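Notebook, Predascombe bench, March

Gripper force fault on the Primen arm, second entry

Short version for those who only read the top: the arm closed harder than it was told, and one bowl broke on the test stand. No person was hurt. The arm is limited until I sign it off in this book.

What I know so far. The grip limit in the Tondau controller was set to 13 N. At 14:20 the log shows a peak of 17 N, and after it the fingers stayed closed for 605 ms although the release command had already come. I was standing at the stop button and pressed it, but the bowl was already in two pieces. I have asked myself if I was too slow. The log says no, the peak came before a hand could do anything.

My first suspicion was the padding. The white wrapping on the fingers is creased and scuffed, and on the left one the lower edge is torn.

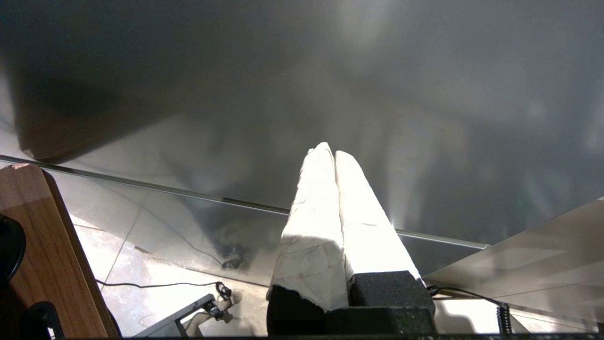 A thick layer changes where the fingers meet, and the controller still believes in the zero position of bare fingers. So I did the zero again with the wrapping on and ran 300 empty closings. The peak came back two times. The padding makes the error bigger, I think, but it does not make the error.

Second suspicion is the cable. When I bend the coiled part by hand near the connector, the force signal jumps. Not always – I needed many tries before I could repeat it. I have ordered a new one from Atanasov and until then the old one must not be pulled tight. Please do not fix it with tape, I would like to see it fail.

For the sink task I keep the bowls and the positions as they are, so we can compare with the old runs later.

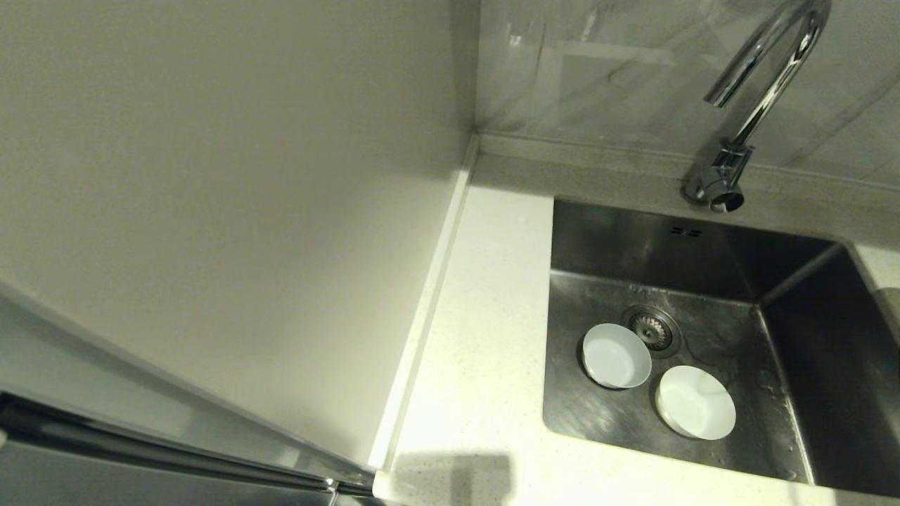

Photo: Predascombe bench notebook

Rules until the cable is changed: half speed only, one person at the stop button the whole time, no glass in the sink. If the force reading jumps with open fingers, stop and write the time here, also when it looks like nothing.

Still open: why the release was late. A bad signal can explain the peak, but I do not see how it holds the fingers closed for so long. Maybe the Tondau waits for a stable reading before it opens. Must check the manual, the chapter on filters, and compare with the log from before the update.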